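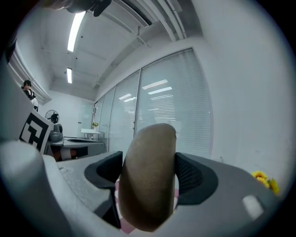 Gripper closed on the beige piece, pads on both sides.

January 6, 2022. Notes from the visit to Corkholm

Josefien Aerts had invited us over to the Corkholm lab back in July, and I'm so glad we finally went! She met us at the door with coffee and an agenda, and we dropped the agenda within 5 minutes because everyone wanted to get their hands on the grippers (me first, I'm afraid). They're lighter than I'd imagined from the Illach paper, and the trigger is kinder to the fingers than on our old Geerts pair.

What I liked best was how homely the table is. Red and white checkered cloth, a pair of glasses, a green fan, sunflowers in a vase beside it. Josefien says she would sooner practice on things people own than on a tray of blocks, and I've come around to her view.

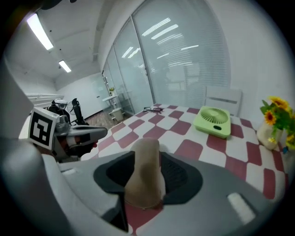 Trying it ourselves

We each got a turn of 8 minutes. My habit of tipping the wrist inward is apparently very common, and it hides the marker cube from the other camera, so elbows out, everybody. Two hands are much harder than one. I kept wanting to pass the piece across

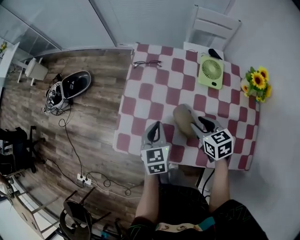
and Josefien kept telling me, very patiently, to set it down first and pick it up again with the other side. She's right, it's tidier, though it feels slow when you're the one doing it. Their log stood at 172 runs before we came and I doubt ours helped the average much.

Asked her about glasses, which are our trouble spot at Trerthorpe too. Her advice is to come in low, go for the bridge and leave the arms alone,
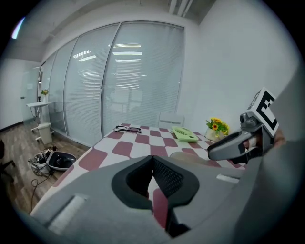 and to close more slowly than you think you need to. I'd like to try that on our bench with the softer pads before we order anything. She'll send the drawing for the pad mount. I promised her our cable notes in return, so I must dig those out, and ask whether 4 of us could come again in the spring.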